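Keeping the Stivilmont Cell in Step

At the Droretti service laboratory, the dish-handling cell known as Stivilmont is maintained twice over. One set of procedures covers the arm and its mount. A second, longer set covers the simulated kitchen in which every change to the cell is tried before the arm is allowed to move.

Responsibility for both rests with Ningsih Subramaniam, who joined the laboratory as a calibration engineer. Her team keeps a written log of each adjustment, and as of August 1, 2021, it held 1,415 entries. Most are brief. A joint offset was corrected, a cable guide was replaced, a gripper pad was found worn on one side and exchanged.

Routine care of the arm

The mechanical work follows a fixed order. Power is removed, the wrist is supported, and the six joints are checked for play, beginning at the base. Thaddäus Sutter, the senior technician, records the torque on every mounting bolt and initials the sheet. The gripper pads are changed after 500 hours of operation, whatever their appearance.

"People want to skip the pads when they look good," Mr. Sutter said. "We do not skip them."

Once the arm is reassembled, it is driven slowly to a set of reference points. Any error larger than the permitted value sends the technician back to the wrist, where most faults have been found.

Care of the simulated kitchen

The virtual side of the cell is the work of Genji Kudo. He maintains the models of the sink, the counter and the dishes, and he compares their dimensions with the measured equipment whenever a part is replaced. An error in the height of the sink rim can lead the planner to approve a path that the real arm cannot follow safely.

The current test suite contains 34 layouts. In the sink series, a white bowl is placed on the floor of a deep basin, toward the front, with the faucet standing to the right. A large plate sits on the counter near the viewer, and smaller items lie beyond the far rim. The planner must find an approach to the bowl that clears the basin walls and the faucet. 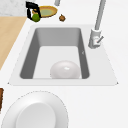 Returning the cell to service

A repaired cell is released only after the planned paths have been run at reduced speed with a technician at the stop control. Ms. Subramaniam reviews the results and signs the log. If a path fails, both the arm and the model are measured again before any setting is changed.

The laboratory expects to revise its release procedure in September, when a new wrist assembly will be fitted. Mr. Kudo has already begun preparing the revised model.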